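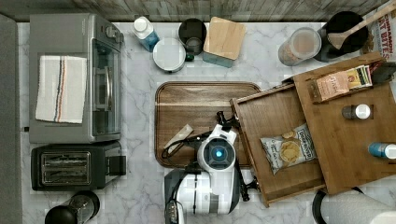 Tallov Counter Kit — Gallery

Welcome to the gallery page of the Tallov counter kit. My name is Gaurav Katiyar and I look after the customer pages at Brovitz, where the kit is put together and sold. Many people write to us and ask how the arm behaves on a kitchen counter that is already full of things, so we have made this page mostly about that. The picture was taken from directly above, during work with a drawer and a bag of crisps. Under it I have put the notes which our visitors ask for most often.

At the drawer

The drawer of the wooden organiser is pulled out, and the black gripper is above its upper left corner. In the drawer is a bag of Deep River chips. A soft bag is a difficult object for any gripper, as it changes its shape when you press it. We recommend the slow closing speed for bags, and the normal speed for boxes and jars.

The fingers are slender on purpose. Our first set was wider, and Harsh Garg, who designed both, was not happy with how it went into narrow drawers. If you already own the wide set you can exchange it with us, you pay only the postage.

Sharing the counter

We do not ask you to clear your kitchen. On this counter the toaster oven and the toaster stand on the left, with containers along the back, and the arm has the middle for itself. Please leave free space on the side from which the drawer opens. The planning sheet in the box shows how to measure it.

Tall objects deserve some attention. A wooden spoon standing in a crock, for example, reaches further than one thinks, and you should mark such places as "keep out" in the Tallov program before the first run.

The tray

A dark wooden tray lies under the working area. It is not a part of the kit, and any flat tray with a raised rim will do. Somtochukwu Adeyemi, who teaches our introduction course, likes to use one because the learners then see at once where a thing may be put down. A course group has up to 8 people, and the next one begins in July.

Cables

A black cable makes a loop over the lower left part of the tray. For your own counter we supply five cable clips. They hold well on smooth stone and on painted wood. On oiled wood they hold less well, so please try one clip first and leave it overnight.

Small things on top

A tea box, another small box and a spice jar stand on the top of the organiser, close to the open drawer. If you keep light things in such a place, teach the arm a higher path for going in and out. Narendra Pal has written a short guide for this, it is 5 pages long and comes with the kit in print. I have asked him for a larger letter size in the next edition.

What is in the box

Arm with gripper and wrist unit
One pair of slender fingers, one pair of spare finger pads
Cable clips
Planning sheet and printed guides
Tallov program, with updates for 20 months

The organiser, the tray and the kitchen appliances are not included. For customers who want an organiser with drawers, we can pass your measurements to Candholm, a small joinery that builds them to order. Please contact them early, as they work slowly and well.

Trying it before you buy

You can visit the Rawat showroom and bring objects from your own kitchen. Naveen Dwivedi will set up the arm and let you work with it for as long as there is no other visitor waiting — mornings are usually quiet. Bring also the things which you think will be too hard for it. We write these down, and the list helps us to decide what to improve.

To arrange a visit, use the form on the contact page and tell us the depth of your counter and which objects you would like to try. Visitors who come by car can park behind the building, the entrance is by the side door.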